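Chapter 4
The Shape of Everyday Things: Fitting Objects to Hands

Pick up the nearest mug and hold it for a moment. Your fingers probably slid through the handle without any help from you, your thumb settled on top, and you were free to think about the coffee. Somebody worked on that! Somebody decided how wide the loop should be, how far it should stand off from the hot side, and where the weight should sit when the mug is full. This chapter is about those decisions and the people who make them, and it's the part of the course I look forward to every year.

The study of how things fit people is called ergonomics. The word comes from Greek roots for work and law, and it covers far more than office chairs. Potato peelers, bus seats, hospital beds, school scissors (left-handed ones too) and the height of a kitchen counter all belong to it. In Chapter 3 we measured bodies. Now we put those measurements to use, starting with the hand and wrist.

Our main case study is a garden pruner made by a small firm called Gitstead. The first version was strong, sharp and good-looking, and testers put it down after a few minutes with sore palms. Designer Csaba Győri went back to the hand measurements of 152 gardeners and found that the handles opened too wide for a good many of them. His second version went through 51 foam models before any metal was cut. You'll see how those models changed, and you'll carve a few of your own in Workshop 4B, so start saving packing foam now.

Wrists get a section to themselves. A wrist is happiest close to straight, with the hand in line with the forearm. Bend it up, down or sideways and hold it there, and your grip gets weaker, which you can feel right away by making a fist with your wrist curled all the way in. Tool makers have a lovely rule for this: bend the tool, so the wrist can stay straight. Once you know it, you'll spot it in paint scrapers, bread knives and garden trowels.

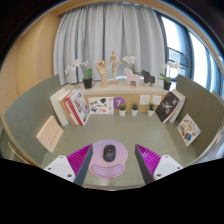 Should a designer just build everything for the average hand?
Designing for the average leaves out plenty of people at both ends, so designers usually work with a range of sizes and, where they can, make the product adjustable or offer it in more than one size.

Ranges take a bit of arithmetic, and Section 4.3 walks you through it slowly. You'll work with a table of 179 hand lengths, sort them, and find the fifth and ninety-fifth percentiles. Keep that table handy, as we return to it in Chapter 6 when we get to gloves and door hardware.

Before you read on, try the warm-up. Choose 2 things you use every day, one that feels great and one that annoys you a little. Sketch how your hand meets each of them, mark where the pressure falls, and write down the angle of your wrist as best you can judge it. Bring both sketches to class. Swap with a partner and see whether they'd pick the same culprit!

Key terms: neutral posture, power grip, precision grip, percentile, clearance, reach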